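4.2 Shape, seam and the toy that holds a pose

Of all the groups in the Tultis collection, the food toys gave us the most to think about. We had expected the animals to win that contest easily. Animals have faces, after all, and faces are usually where a plush designer spends the time. But a bear made of plush is still read as a bear even when the ears are lopsided and the legs are far too short, whereas a piece of fruit has so little to go on (a color, an outline, perhaps one detail) that every decision shows. We found ourselves passing the fruit back and forth across the table long after the coding for the afternoon was done.

The food group has 25 toys in it, bought from market stalls and secondhand shops in Edama and sorted in October. We coded each one for outline, pile, number of fabric colors, and what we call the state of the food: whole, cut, bitten, or opened. Whole is the easy choice and most of the group falls there. The other states are rarer and, to our eyes, far more interesting, because they ask a soft object to show that something has been done to it. A slice of melon needs a flat face. A bitten cookie needs a scalloped gap that won't close up when the stuffing shifts. A half-peeled fruit needs parts that stand away from the body (Figure 3).

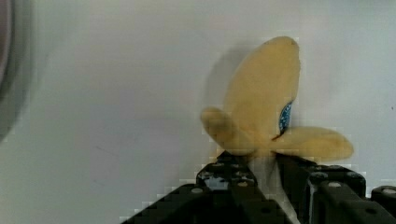

Figure 3. Plush banana, shown partly peeled. Food group, state coded as opened.

Opened toys make up only 5 of the group, and they're the ones we would most like other researchers to look at. Each has what we term a core and one or more leaves, the leaves being any part that folds or spreads away from the core. In a real fruit the two would differ in color and texture, and a child who has peeled one knows this very well. Plush makers often ignore it. On the banana in Figure 3 the flaps are the same mustardy yellow as the rounded lobe they spread from, so color does nothing to tell peel from fruit, and the whole job falls to the outline. We think it does that job wonderfully. The two flaps aren't a matched pair, either; the one on the right reaches out longer than its partner, and the uneven spread makes the peeling look casual, as though someone were halfway through a snack. Darker shading gathers where the flaps fold in toward the middle, and at a glance those shadows do some of the work that a second fabric might have done.

This brought us back to our outline test from Section 3. Readers will recall that we traced each toy in solid black and asked whether a coder who had never handled it could name the food. Round fruits did badly, as one might guess. An orange, a peach and a plum are all much the same blob once the color is gone. Opened foods did so well that we added a second pass with the tracings turned sideways, and even then the coders rarely hesitated. We take this as good support for the idea, first put forward in our Drasow pilot, that a toy maker working with a plain shape gets more from one well-chosen interruption in the outline than from any amount of surface trim.

Surface trim still has its charms, and we don't want to wave it away. Fruit stickers are a lovely case. The small blue oval on the banana's side, speckled with white and lighter blue and partly tucked into a seam, looks very much like one, though we can't rule out that it is simply a brand tag. We coded such pieces as ambiguous and gave them their own column. Where a tag can be taken for a sticker, it pulls the toy toward the grocery store and away from the orchard, and we suspect that this is how many children meet fruit in the first place.

Two cautions apply. The group is small, and secondhand toys reach us after years of hugging and washing, so a droop that we record may have come from wear and have nothing to do with the pattern. We therefore scored posture separately from outline, using the Tudose scale described in the appendix, and left posture out of the comparisons between states. The next section takes up the vegetables, where leaves in the ordinary sense of the word complicate our terms a good deal.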